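Cuaderno de taller, célula 2 (brazo móvil)
Lunes, mayo. Entrada a las 9:10

Otra vez el aviso de par en la pinza. Van tres semanas con lo mismo y la explicación oficial sigue siendo «holgura normal del servo». No me la creo. Si fuera holgura aparecería también en vacío, y en vacío va fina.

Lo que dice el registro: 1099 ciclos desde el último reapriete, 48 avisos. Casi todos con la muñeca girada al límite y el brazo estirado por encima del cesto. Damian Marciniak ya lo apuntó en su hoja y se le contestó que bajara el umbral del aviso. Bajar el umbral quita el aviso, el problema se queda donde estaba.

Desmonto el soporte verde. Los tornillos del lado del motor salen casi con los dedos. Son los que van roscados directamente en la pieza impresa, sin inserto. En la hoja de Menau pone que aguantan «sin mantenimiento». Me gustaría ver con qué carga lo probaron. Busco en el cajón el soporte de repuesto y resulta ser de la versión anterior, con los agujeros corridos. No vale.

10:40. Pongo insertos de latón en el soporte que hay. Dos entran rectos, uno un pelo torcido pero lo doy por bueno. Fijador de rosca suave, nada del fuerte, que luego hay que romper la pieza para sacarla. Marco las cabezas con rotulador para ver si giran.

Cables. Este es mi sospechoso de verdad. Las bridas de la muñeca estaban tan apretadas que al girar tiraban del conector de la cámara. Alaric Schumacher sostiene que el tirón no llega al servo y que mezclo dos averías. Puede ser. De momento corto las bridas, dejo 285 mm de cable entre la banda negra y el montaje de herramienta (antes 212) y vuelvo a fijar sin estrangular. Ojo, con más cable hay más bucle, y el bucle se puede enganchar. No sé cuál de las dos cosas es peor.

12:15. Recalibrado el cero de los dedos. La rutina automática da por bueno cualquier valor si se lanza con la pinza abierta, así que primero cerrar a mano, luego lanzar. Lo he escrito ya dos veces en este cuaderno y alguien lo sigue haciendo al revés. A lo mejor soy yo.

Prueba con el cesto blanco y la ropa de siempre. Brazo por encima, pinza abierta, muñeca alta, que es la postura que más avisos daba.
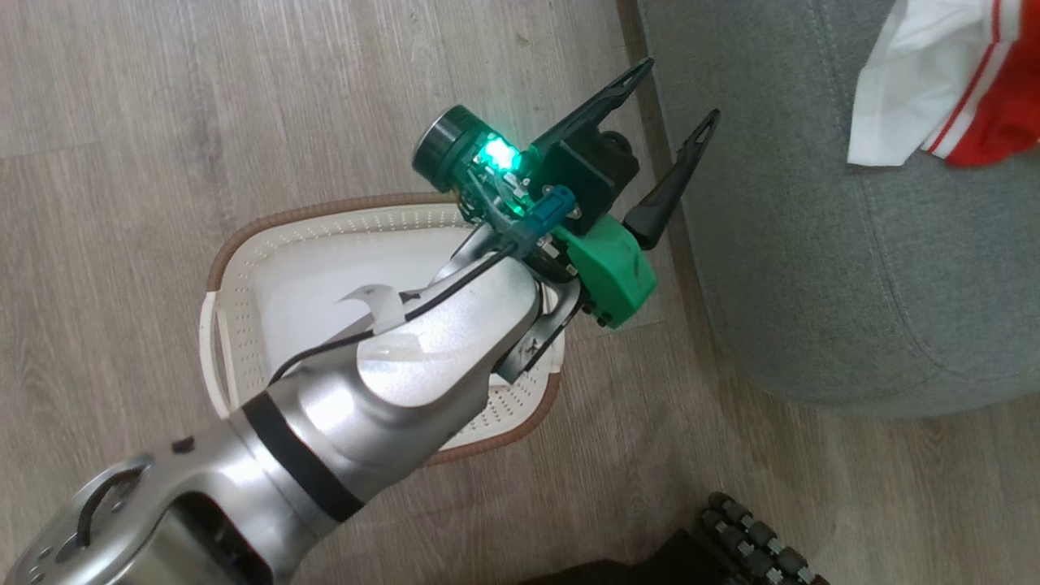 Tanda corta, sin avisos. No significa nada: la semana pasada también hubo una mañana entera limpia y por la tarde cayeron seguidos. Las marcas de rotulador siguen alineadas. El bucle del cable no ha rozado con nada, aunque en el giro largo pasa más cerca del soporte de lo que me gusta.

Sigo sin ver claro qué ha cambiado. He tocado tornillos, cable y cero el mismo día, o sea que si mejora no sabremos por cuál de los tres. Alaric me lo va a echar en cara y tendrá razón.

Pendiente:
– pedir soporte de la versión buena, y que en Wemura confirmen el plano antes de imprimirlo
– umbral del aviso: devuelto a su valor. No tocar.
– Damian, apunta el ángulo de muñeca en cada aviso, con la hora sola no hago nada
– revisar las marcas mañana antes de arrancar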